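Ticket: subtitles drifting on the Semisby documentary, festival screening copy
Opened by: Ivana Daza
Status: open, waiting on Volell

28 October 2025

Hi all, me again. I'm putting everything in one place so whoever picks this up doesn't have to dig through my emails (sorry about those, there were a lot).

The film is Semisby, the feature documentary we're showing in the closing slot. The screening copy came to us through Virnent, and on our main screen the English subtitles start out fine and then slide. By the ferry interview they're two seconds behind. By the long kitchen argument near the end it's seven, and that's hopeless, because the whole argument is people talking over each other and you end up reading the mother's lines while the son is shouting!

What I've tried so far:

Restarted the player and loaded the film again from the drive. Same drift, same places.

Played it on the small screen upstairs. Same again, so I don't think it's our projector. I'd more or less blamed the projector in my first email — apologies to the projector.

Played the other Cieślak film we have, the short one, straight after. Subtitles perfect from start to finish. Same player, same drive, same settings.

Turned the subtitles off and watched the mouths for a good while. Sound and picture are together the whole way, so it's only the text that wanders.

Opened the subtitle file on my laptop. I'm no expert, but the last line is timed to come up after the credits have begun, and there's nobody speaking over the credits, just that lovely accordion piece. My guess is the subtitles were made for a different cut, or for a copy running at a different speed. It gets steadily worse and never jumps, which makes me lean towards speed.

Update, after lunch: Virnent rang back. They say the file passed their checks and they've had no other complaints, but they did mention that Volell made the subtitles from the preview link and not from the finished copy. I've asked Volell for a fresh file timed to the finished one and sent them my notes with the lines where it's easiest to see.

Update, later on: Volell have replied and they're looking. They wanted to know whether it could be fixed by simply shifting everything earlier. I tried that with a two second shift and the ferry bit came right, but then the opening voiceover was early and the kitchen was still late. So no, it needs retiming properly.

Please don't swap in the preview copy as a stopgap. It has a watermark across the middle and the sound is thin, and after well over two hours of that people would want their money back. 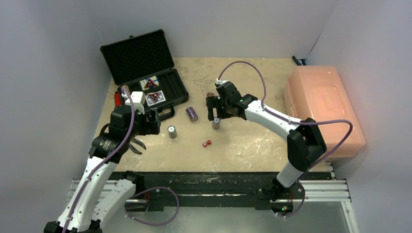
If the new file arrives while I'm out, could somebody load it and check just the ferry interview, the kitchen argument and the last line before the credits? Those will tell you straight away. Leave the old file on the drive for now, but rename it so we don't pick the wrong one on the night. I'll keep the ticket open until I've sat through the whole film once more.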